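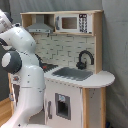

1/ Bench arm maintenance, January. Writing it up as a thread so Jomar and Ladan can find it when I'm away. It covers the arm at the play kitchen, the big white one. The Vasberg cell has its own sheet.

2/ Before anything else: arm to the park pose, then power off at the controller, then pull the plug. The stop button on its own isn't enough if your hands are going near the joints.

3/ Wipe down with a barely damp cloth, no solvent. We used a spray cleaner once and it left the white shell tacky for a week. Go round the rim of each joint cap, where the dust collects.

4/ Joint caps next. Press each one with a thumb and try to turn it. It shouldn't move. If it does, the clips have gone and there are spares in the Fornemier box, second shelf.

5/ Base bolts. Torque wrench, crossways pattern, same setting as written inside the cupboard door. One was a quarter turn slack this time. I've put a paint line across it so we can see if it creeps.

6/ Power back on and run the warm-up at low speed. 19 minutes. Stand and listen to it. What you want is an even hum. A tick once per turn means stop and ring Hryhorii.

7/ Mine had a tick. Joint three, only going upwards. Hryhorii had me run that joint alone and it went away after the grease had moved about. Logged at 2,000 hours, check again at 2,100.

8/ Now the kitchen. It gets shoved a little every time the arm leans on the counter, and after around 100 runs it's far enough out to matter. Push it back to the floor marks before you touch the calibration.

9/ Touch-off points are the front edge of the counter, the corner of the sink and the microwave door. Do them in that order. If the sink is more than 7 mm out, the kitchen is still crooked — go back a step.

10/ Watch the tap when you jog towards the sink. It sticks up and forward more than you think, and the wrist has clipped it twice. Come in from the front.

11/ Demyd asked about the backdrop. Leave the folds alone, just keep the cloth clear of anything the arm can reach.

12/ Still to do: new cable ties, and a proper stop for the kitchen feet so it can't slide. Radymyr is cutting one from scrap.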